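Home > Storage & Organizing > Trays, inserts and small parts
Search this site Enter keyword Go

Putting a white plastic organizer tray back together

Ruddock47
I took apart a white plastic organizer tray to clean it and now I can't work out the order. It has divider walls, some straight and some curved, and a round pocket for a container.
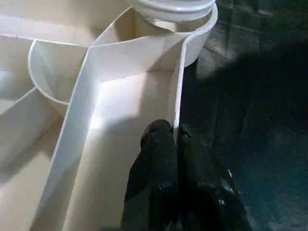
I also have a strip that goes around the upright piece, and a bundle of rods. Does the strip go on first?

Prendholm
Yes, strip first. Wind it flat and pull the tail snug before you do anything else. 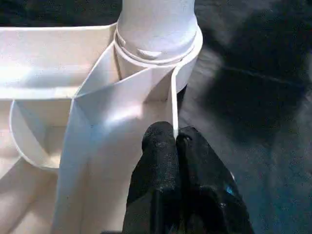
If it creases, undo it and start over. Mine took 30 minutes the first time. Rods go in last, longest ones at the back.
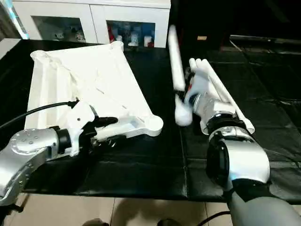

Wipe the rims too, dust collects there.

Cleltivis
I just tape mine. Works ok.

Last updated May 1, 2021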